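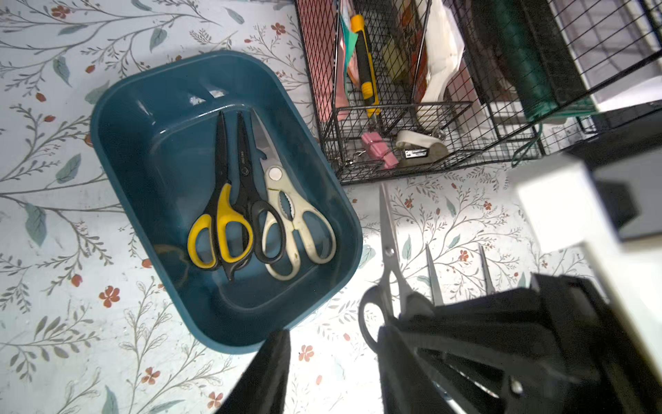
From: Ching-wen Liao
To: cell-practice list
Date: Jul 31, 2023
Subject: Re: Section 5, sharp hand tools – comments on the draft

Hello Ho-yin, and hello everyone else,

Thank you so much for getting this moving again. I know the draft has been sitting since June and part of the blame is mine, as I promised comments on Section 5 and then went quiet while we were getting the second Umevon cell set up. I have now read the whole section twice, the second time out loud to Fung-ping over lunch (she was very patient), and I've copied in the part of your message I want to answer so that people who joined the list lately can follow.

Ho-yin Lui wrote:

> The question I keep running into is whether Section 5 needs to treat
> scissors, shears and utility knives as one group. My own feeling is
> that it should. They all end up in the same cells, people reach past
> them without thinking, and if we give each one its own page then
> the page won't get read.
>
> So here is the wording I'd propose for 5.1: "Any hand tool with a
> cutting edge or a point is a sharp, whatever the task calls it. Sharps
> are gripped by the handle, carried with the blades closed, and set
> down in a tray. A person may enter the workspace only when the arm
> is stopped and the gripper is empty."
>
> Chak-lun thinks "blades closed" is too strict, and that we'd be
> writing a rule half the sites will break on their first morning. I'd
> like to hear from the folks who do this every week. Also, do we want
> a number for how many sharps can be out on the surface at once? Ánh
> suggested three. I have no strong opinion, but I'd rather have a
> number than the word "few."
>
> Ho-yin

I agree with you on the grouping, completely. When I first started writing our own house rules I had a lovely table with a row for every kind of blade, and people would come and ask me which row the kitchen shears were in. One group, one set of rules, and a short note at the end for the odd ones. That's also how the Cenetti people do it, if I remember their handout right, and it fits on one side of a sheet of paper.

On "blades closed" I have to side with Chak-lun, at least partly. I would love for it to be true. But a gripper that takes a pair of scissors by the handles only controls how far the blades are open if it squeezes both arms together, and that depends on where the fingers land, how stiff the pivot is, and how wide the handles are. With small office scissors you can usually manage it. Big kitchen shears are a different animal, and depending on the pair they may hang a bit open the whole way across the cell. If we write "closed" as a flat rule, an operator who sees a slight gap will either stop the run every time or (much more likely, people being people) decide that the rule is one of those rules, and then they'll feel the same way about the rule right after it.
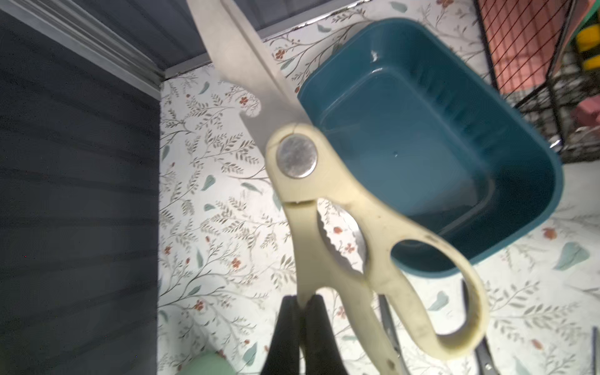
Kitchen shears held by the ends of the handles. The blades are partly closed and point away from the fingers; the tray behind is empty.

What I'd care about far more is where the points are aimed. A pair of shears held as in the picture has its longest, hardest part sticking out well past the gripper, and every time the wrist turns, the tips travel further and faster than the fingers do. We spend so much time checking the path of the gripper and then forget that the gripper just got longer. I'd like Section 5 to say that the planned path has to be checked for the tool and the gripper together, with the tool's full length included, and that the speed limit applies at the tip. Our own limit for sharps is 60 millimeters per second on the approach and on the set-down, and it has never felt painfully slow to me. You do get used to it! I'm not asking for that number to go into the draft, mind you. Each site should pick one, write it down, and tape it up where the operator sits.

So for 5.1, could I offer this?

"Any hand tool with a cutting edge or a point is a sharp, whatever the task calls it. Sharps are gripped by the handle. Blades that open are carried as nearly closed as the grip allows, and the tips are kept pointed away from the side where people stand. Sharps are set down in a tray. A person may enter the workspace only when the arm is stopped and the gripper is empty."

It's longer than yours and I'm sorry about that, but I think it's something people can keep.

Now for the tray, which I have grown very fond of as a rule. I'd ask for two things. The first is a raised rim, because a flat board lets a tool slide off when it is nudged. The second is that everything in it points the same way. If three pairs of scissors lie side by side with all the blades toward the same end, a person reaching in for the handles knows where the sharp end is before their hand gets there. When one pair is turned around, you have a handle next to a point, and that is how Fung-ping got the nick on her thumb at the old site. She has given me permission to mention it, and she says to tell you all that the arm was off, the power was off, and the only moving part was Fung-ping.

I'd also like a sentence on color. Dark trays with dark tools in them are hard on the eyes, and black scissors in a dark tray can vanish if the light is poor. We've talked about switching to something pale and haven't gotten around to it. The same goes for a busy surface. I understand why people want patterned backgrounds for the variety, and I'm not going to be the one who takes them away, but a thin steel blade lying on a print full of stems and leaves takes a second look to find. My suggestion is that the person clearing the cell does it by the tool list and never by eye alone. Read the list, touch each handle, check it off. We do this at the end of every session and it takes less time than finding one's reading glasses (ask me how I know).

On Ánh's number. Three is a good number for loose sharps on the surface and I'd vote for it, provided we're clear that it means loose, outside any tray or holder. If the tray counts too, then a plain sorting task is over the limit before it starts. And we should say what we want done about knives in a desk organizer. A utility knife stored upright among paper and sticky notes is fine on a desk, where the person who put it there remembers it. Inside a cell I would want the blade retracted and the slider checked at the start of each session, with the check written in the log along with everything else. I'd treat a wire organizer as a holder for counting purposes, but I could be talked out of that. Chak-lun, you had a view on mesh and things poking through it, so please do speak up.

A few smaller notes, in no order at all:

5.3, on grip force. The draft tells people to "use enough force to hold the tool securely." I'd add that the test should be done with the actual tool. We tested for weeks with a nice clean wooden dowel, and then found that smooth plastic handles behaved nothing like it. Handles that have seen real use get grimy too, and I would wipe them down before any grip test. It's a small chore, and I'd sooner have it in the rules than have each site learn it separately.

5.4, on dropped tools. Please, please can we keep the line about not catching anything. It reads as silly until you've seen how fast a grown adult will stick out a hand to save a pair of scissors. I'd move it up to the top of the section.

5.6, on inspection. The draft says monthly. We do ours every 24 sessions, which works better for a cell that sits quiet one month and runs flat out the next. What we look for is a loose pivot, chipped tips, and cracks where the finger loops meet the arms. Perhaps the wording could allow either a calendar or a session count? The people at Sýkora run theirs on a count as well, and Ánh has their form if anyone would like to see it.

5.7, on training. I'd cut the second paragraph. It repeats 5.2 and it scolds a little, and the folks reading it will mostly be new and nervous already.

I also wonder whether the phrase "the gripper is empty" in 5.1 needs a companion for the case where something has gone wrong and the gripper is holding a sharp when the arm stops. It happens, and an operator who has been told never to enter needs to know what comes next. Our practice is that one person stays at the stop button with a hand on it, the second person holds the tool by the handle with a cut-resistant glove on, and only then is the gripper opened, at low speed, on a spoken word. We've always used "open" and it's always the person holding the tool who says it. If the list agrees, I can write this up as 5.8 and send it around. I'd want Zestus to look it over as well, as their cells have the stop on the other side and the two-person arrangement may be awkward for them.

Anyway, I've gone on far too long, as usual, and you've all been kind to read this far. Ho-yin, if it would help to talk through the wording, call me any afternoon. I'm happy to fold everybody's comments into a clean copy once Chak-lun and Ánh have had their turn.

Warmly,
Ching-wen

P.S. Fung-ping asks whether the glove in 5.5 should be on both hands or only the hand that goes in. I said both. She says she can't work the pen with it on. Opinions welcome!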